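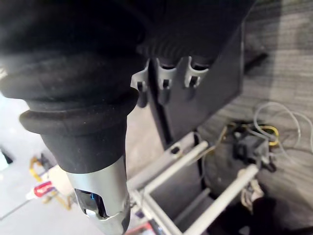
Clips, panels and metal frames: keeping them clean

Plastic clips
Small hook-shaped clips along the edge of a panel collect fluff behind the lip. Run a dry toothbrush through the slot first, then wipe with a damp cloth. Don't lever a clip off with a screwdriver. Press it in from the back if you can reach, and slide it along. Light grey plastic yellows if you use bleach on it, so stick to washing-up liquid.

Dark flat panels
Grey and black surfaces show every smear. Use two cloths, one barely damp and one dry, and work from top to bottom. Furniture polish leaves a film that holds dust — leave it in the cupboard.

White metal frames
Square tube is easy. Round tube needs the cloth wrapped right round and pulled along like a shoe-shine. Scuffs come off with bicarbonate of soda on a wet sponge. Chips should be touched up before November if the frame lives in a garage or shed. I use Husix white enamel, two thin coats, 8 hours between them.

Loose joints
Most of mine take a 13 mm spanner. Nip up each bolt a little, go round again, then tighten fully. If the frame rocks, check the floor before blaming the frame.

Spares
Keep spare clips in a labelled jar. Gudeta sell them in bags of 8, and the Tatusell ones are a slightly looser fit.

Updated September 18, 2018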